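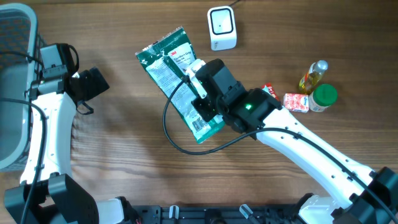
教材・教具 > 小学校 > 算数 > 文章題カード「ベルム」

文章題カード「Belum(ベルム)」 小学3年〜6年

2022-03-24 文:ディーパック・トリパティ(Deepak Tripathi)
シェア 12 コメント 4

計算はすらすらできるのに、文章題になると手が止まってしまう。そんな子のために作ったカード教材が「ベルム」です。四年前の試作版からずっと教室で使ってきた身としては、こうしてきちんと箱に入った形でご紹介できるのが本当にうれしいです!

カードは全部で458枚。一枚に一題、表に問題文、裏に考え方の道すじが載っています。裏面に答えの数字だけを書かなかったのは開発のラメーシュ・トリパティ(Ramesh Tripathi)のこだわりで、式を立てる前に何を図にするか、どの言葉に線を引くかが先に出てきます。答えは別冊にまとめました。

分類は学年別ではなく、問題の「かたち」別です。合わせる、比べる、分ける、何倍かにする、もとにもどす、割合で見る、の六つに分かれていて、カードの角の色で見分けられます。五年生が三年生向けの「比べる」に戻って練習しても、箱の中では同じ色の仲間なので、下の学年の問題をやらされている感じがあまりしません。ここは使ってみて一番気に入ったところです。

難しさは角の点の数で示しました。一つが基本、二つが標準、三つがじっくり考える問題です。三つ点のカードには、必要のない数がわざと混ぜてあったり、条件が足りなかったりするものもあります。「これ、解けないよ」と子どもが言い出したら大成功で、何がわかれば解けるのかを話し合う時間がとても楽しいんです。

学習のめあてとの対応表

先生方からいちばん要望の多かった対応表も付きました。各カードが「どの学年の、どの力」に当たるのかを、カード番号から引けるようになっています。週案を書くときに横に置いておくと便利ですし、めあての側から逆に引く索引もあるので、「割合の意味を言葉で説明する」力を伸ばしたいときに、使えるカードがすぐ見つかります。教科書の単元順に並べた表ではありませんので、進度に合わせて使う場合は索引のほうからどうぞ。

授業での使い方

授業のはじめの五分に、班ごとに一枚。これが基本です。まず一人が声に出して読み、ほかの子は鉛筆を置いて聞きます。読み終わったら問題文を伏せて、どんな話だったかを自分の言葉で言ってもらいます。数字は忘れてもかまいません。それからもう一度表を見て、図をかきます。

家庭学習なら、点一つのカードを一日二枚くらいから。保護者の方が丸つけをするときは、別冊の答えより先にカードの裏を見てあげてください。途中まで合っている、ということがよくあります。

セット内容
・問題カード 458枚(角丸、両面印刷)
・答えの別冊 1冊
・めあて対応表と索引 1冊
・図をかくための方眼シート 1冊
・仕切り付きの箱 1箱

価格
本体セット 3,000円(税込)
方眼シートの追加 1冊 500円(税込)

よくいただくお問い合わせ

ふりがなはありますか。
三年生までに習わない漢字にはすべて付けています。総ふりがな版は準備中で、早ければ四月にご案内できそうです。

カードをなくしたときは。
一枚から補充できます。裏面右下の番号をお知らせください。

コピーして配ってもよいですか。
お買い上げの学校の授業内でしたら、方眼シートと対応表はご自由にどうぞ。問題カードの複製はご遠慮ください。

英語版はありますか。
姉妹教材の「Sotelo(ソテロ)」が、ほぼ同じ構成の英語の文章題カードです。枚数は少なめの362枚で、お金と長さの単位を差し替えてあります。国際学級で二つを並べて使ってくださっている先生もいて、同じ話を二つの言葉で読み比べる授業の報告は、読んでいてわくわくしました。

発行はスケセレル(Skeserell)教材部です。学校でまとめてご注文の場合は、学級数を書き添えてお申し込みください。見本のカード12枚は送料のみでお送りしています。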